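Break Room and Pantry Check - Crenshaw Building, Room 216
Date: 1/9/25
Checked by: Waraporn Chaimongkol
Copy to: Vichien Suksawat

1. Floor and walkways
OK. Mat by the sink lies flat. Nothing stored in front of the door.

2. Electrical
Kettle cord OK. Microwave cord OK. The power strip behind the fridge has a loose socket - tagged, do not use. Replacement requested.

3. Fire extinguisher
Pin and seal in place. Gauge in the green. Tag is signed for August.

4. Dry snacks and noodles
OK with comments. Packages are to be kept upright in the white plastic caddy, with the flavor name where people can read it. The Shrimp Flavor ramen stands tallest and is easy to find. Keep the blue and white noodle package next to it in the caddy, and do not stack anything on top.
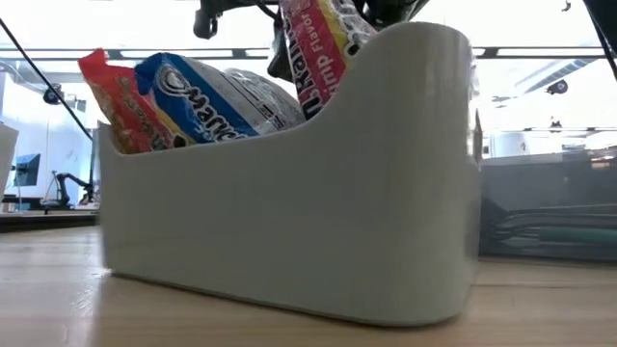
5. Date check on food
Two boxes of crackers past date, thrown out. Noodles and soup cups in date. Write the opening date on anything that is not sealed.

6. Refrigerator
Reads 41 F at the top shelf. Turn down one step and read again after 15 minutes. One lunch container with no name - left a note on the door.

7. Sink and counter
Needs work. Drain is slow. Work order 613 is still open from the last check.

8. Hot water
OK. Warning label on the tap is peeling at one corner, still readable.

Open items: 2, 6, 7. Vichien to sign when closed.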